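2025-09-25

Open day at Wallner, manipulation room, second floor. Arrived with Hazem Fawzy a little before ten. Badge desk slow, then a safety talk that repeated the sheet we had already signed. Amr Filali ran the demonstration; Consolacion Estrella handled questions. Notes follow, mostly for the comparison with our own bench at Greltine.
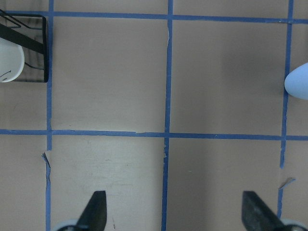
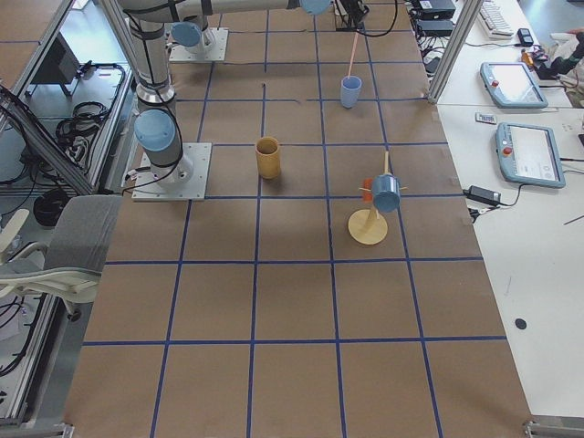

How do they know where an object is supposed to go at the start of a run? By grid square. Amr reads a start position for each object from a printed list, places it by hand, and the square number goes into the log with the run. Placement inside a square is left to the operator, so the starts vary by a few centimeters, and they want that variation.

Session plan on the whiteboard was 60 runs before lunch. They had logged 40 when we left the room. Changeover between runs takes 20 seconds if the list is in order. It was out of order twice, and Amr had to go back to the terminal both times.

Asked Consolacion about calibration. She redoes the wrist camera every morning and the fixed camera only when someone has bumped the table. Our practice is weekly for both. I would like to see her error numbers before changing anything. She promised to send them in October, after the Brumach review.

Hazem asked about tape wear. They replace strips when the edge has shifted enough to confuse the person placing the objects. The software does not use the lines at all. I had assumed it did. Need to correct that in my earlier memo to Houda.

Air conditioning loud. Missed part of the answer on gripper force limits. Hazem thinks the setting is fixed for the whole session; I wrote down "per task." Check.

Coffee in the hallway, then the parking garage, level 3. Some 139 pages of handouts between the two of us, mostly duplicate slides. Kept the wiring section and the log format.

To do: write up for Houda Shawky, ask Amr for a blank placement list, price tape in two widths.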